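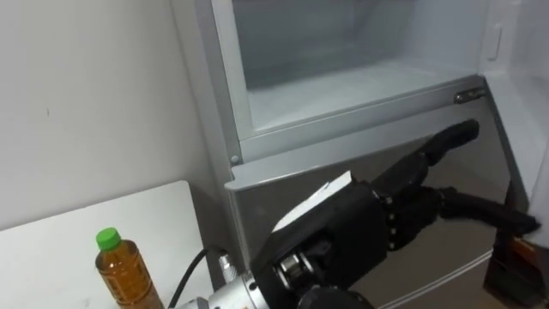 Chapter 4. What a Refrigerator Is Good For

Open the upper compartment of an ordinary refrigerator with nothing in it and you find very little to admire: smooth white plastic walls, a flat floor, a border where the door meets the body. Most of the claims made for such appliances concern this plain space. The claims deserve a harder look than they usually get.

Hannelore Zaugg kept a household log in Nuddale and wrote down 3,486 openings of a refrigerator door before she stopped. She had been told, as most of us have, that a full refrigerator always runs cheaper than an empty one. Her notes do not settle the matter. They do show how often a person opens a door, looks, and closes it again without taking anything — roughly 500 times, by her tally.

Sales leaflets are less careful. The Novumeo leaflet reprinted at the end of this chapter promises "90 days of freshness" and never says of what. Lettuce? Mustard? Read it with a pencil in hand and mark every word that could not be tested in a kitchen.

We begin with the door and the seal, then move to shelves, drawers and the lower compartment. Section 2 takes up cleaning, where bad advice is thickest. Before reading on, write down three things you believe about storing food in the cold, and next to each one write who told you.

4.1 The Door

A door has one job when it is shut, and it is easy to check.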